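03/06/2018. Right arm dropped out during block run 16, fault code 438, joint overcurrent. E-stop pressed. Left arm held position. Log shows 3 faults since the Jukau firmware went on.
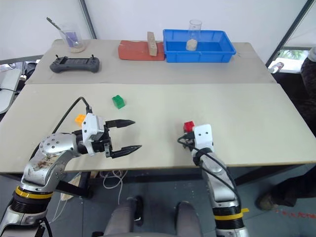 Zastmont Manipulation Lab / Bench Notes

Cables at the right wrist are wrapped too tight. Suspect drag on the joint. Torque limit stays at 1,024 until checked. Red, green and orange blocks stay on the front table.
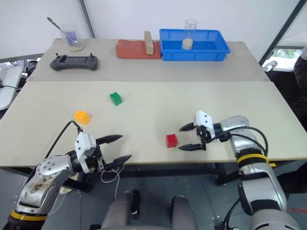 Category: Faults and Safety

Arms locked out. Reroute right wrist cable, repeat at low speed.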